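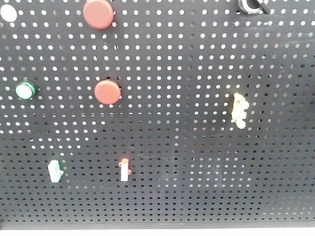

Shared stash tabs should be priced in slots, and the price should rise with every purchase. Most online role-playing games do the opposite. They sell storage in flat blocks, give a discount on the third or fourth block, and then spend the next two years trying to pull currency back out of the economy through repair bills.

Skesley is a useful case. Its April patch raised the base vault from 800 slots to 1,362 for every account, free of charge. The stated goal was less time spent sorting crafting materials. The effect on the auction house in Grindham, the main trading hub, was easy to predict. Players who had been selling surplus ore and hides every evening kept them. Listings thinned out, prices for low-tier materials climbed, and new characters could no longer afford to level a trade skill past the first rank.

Raymonde Beaudoin, who runs the Stokley server's price tracker, argued on the forum that the shortage would clear once the new slots filled up. I think she is right about the mechanism and wrong about the timing. Veteran accounts fill slots quickly, but they fill them with items they have no reason to sell: old seasonal gear, duplicate mounts, tokens for vendors that were removed 3 expansions ago. A full vault does not put ore back on the market unless ore is the cheapest thing in it.

A rising slot price handles this better. The first few hundred slots stay close to free, so casual players never notice the change. Past that point each block costs more than the last, paid in gold and never in premium currency. An account that wants the full 2,294 slots can have them, and the gold leaves the game for good.

Ernő Pintér made the usual objection in his guild's newsletter, Szilágyi – that crafters need more room than fighters and would carry most of the cost. This can be fixed with a separate materials bag, capped per item type. Several older games already work this way, and their crafting markets are stable.

The next patch is on the test server now. It adds another free tab.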